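Vuvurton presents new measuring scoops for the home kitchen

2025-06-05

The kitchenware company Vuvurton announces today that its new series of measuring scoops, Semska, is now available in shops and in the company's online store. The series was first shown to trade customers in April, and 989 sets were ordered before the end of that month.

Semska was developed together with the design office Grutamberg. The task was to make a simple scoop for flour, sugar, rice and oats, which is easy to hold also for small hands. Each scoop has a long flat handle with a hole in the end, so it can hang on a hook near the stove. A small spout on the bowl helps to pour the contents into a narrow jar.
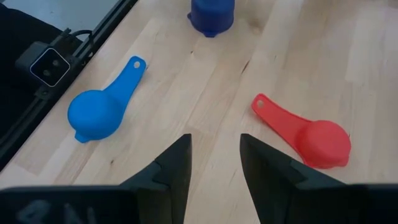
Semska measuring scoops in sky blue and coral red, on a table of light wood.

The colors were selected after a survey in which 2,673 households took part. Many of the participants wrote that they often lose their measuring tools at the bottom of a drawer, and that they wish for brighter colors. Blue and red received the most votes.

"We did not want to make a complicated product," the company states. "A scoop must be easy to find, easy to fill and easy to wash."

The first production is nearly 3,000 sets. Cooking schools and bakeries can order larger quantities through the distributor Varghese, which also handles the spare parts and returns for Vuvurton.

Product samples for the press are available on request from the Vuvurton press office.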